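Hudstead Institute of Technology
School of Engineering
Robot Software II: Control and Perception
Handout for Unit 2: Combining Wrist and Fixed Camera Views
Issued November 28, 2022

Reading before the lecture: the course notes on camera calibration and the section on frames of reference in the Drernska user guide. Students who missed the calibration practical should complete the worksheet first, as the material below assumes a working transform between each camera and the arm base.

The task used throughout this unit is table setting. The arms work over a table laid with a round woven mat, a tumbler, a bowl and cutlery. The planner is given a goal layout and must produce a sequence of grasps and placements that reaches it without disturbing items already in position. The motions are short. Most of the difficulty lies in deciding where each object is and how certain that estimate should be.

1. What the wrist camera contributes

The wrist camera moves with the gripper. At close range it gives fine detail on surface texture and on the position of the fingertips relative to an object. It gives very little context. In the view below, the woven item keeps its ribbed pattern clearly, while the orange plastic close to the fingers is partly out of focus and shows the wood grain through it. A segmentation routine that relies on colour alone will tend to label the tinted wood as part of the plastic, or to split the plastic along its highlights. Both errors move the estimated centre of the object.

Students should consider which features in such a view remain usable. The curved lower boundary of the weave is a strong edge. The dark line that looks like a rim on the plastic is also useful, although it should carry a lower weight where the view is blurred.
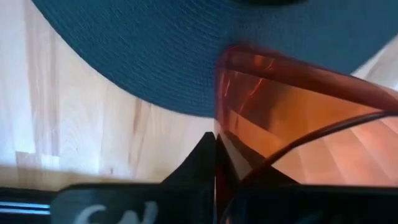 2. Coping with transparent objects

Depth sensors that project a pattern often return missing or false values on clear plastic. The light passes through the wall and the reading may belong to the table behind. The perception node supplied with the course therefore treats a transparent object as a region of doubt and passes three items to the planner: an outline, an estimated pose, and a covariance for that pose. The planner must read all three. Submissions in earlier years frequently ignored the covariance and closed the gripper on the mean pose.

The default behaviour is as follows.

Step 1. The node requests an outline from the fixed camera.
Step 2. The outline is projected on to the table plane, using the stored calibration.
Step 3. The arm moves to a viewing pose and the wrist camera supplies a second outline.
Step 4. The two outlines are combined. If they disagree by more than 16 mm at the base of the object, the estimate is rejected and the arm withdraws to a second viewing pose.
Step 5. After 2 rejections the object is marked as unresolved and the planner continues with the remaining items.

The threshold is set in the parameter file under Bahrami and may be changed in the exercise. A lower value gives more rejections and a longer run. A higher value should be tried in simulation only.

3. What the fixed camera contributes

The fixed camera sees the whole layout and allows the planner to reason about order. It is mounted low in the arrangement used for this unit, so that round objects are strongly foreshortened. The mat appears as a wide ellipse, and a small error in the camera tilt produces a large error in its estimated depth along the table. Upright objects suffer less from this effect across the view, and the tumbler, with its faceted wall and open rim, stands well clear of its neighbours in outline. The cutlery is the harder case. A fork lying flat at this angle covers few pixels in height, and the fitted orientation can be wrong by a considerable amount.

The background also requires attention. Other arms and dark equipment stand beyond the table, and a black bowl in front of black panels offers little contrast. The workspace mask must be applied before any object detection is run.

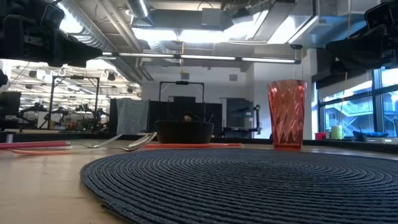

Sumathi Pillai

Module leader, Robot Software II
Consultation by appointment, Britholm Building

4. Timing and the control loop

The perception node publishes at 20 Hz. The joint controller runs at 200 Hz. New pose estimates must never be written directly to the controller. They are held in a buffer, time-stamped, and used to update the target at the next planning step. The controller then follows a smooth path between targets. Where an estimate arrives late, the previous target is kept and the speed is reduced.

The wrist view may blur during motion, and estimates taken while the arm is travelling should be given less weight. The course library provides a function for this, which reads the joint speeds and scales the covariance. Its use is compulsory in the assessed work.

5. Exercise

(a) Load the recorded data set for Unit 2 and plot the two outlines for the tumbler in the table frame.
(b) Change the rejection threshold and record the effect on the number of unresolved items.
(c) Write a short note, of one page at most, on the order in which the planner should handle the bowl, the tumbler and the cutlery. State any assumption about reach.
(d) Optional: replace the colour segmentation with an edge-based method and repeat part (a).

Code is to be submitted through the Drernska repository with the configuration file included. Work that does not run on the laboratory machines will be returned unmarked. Resubmission takes place in June.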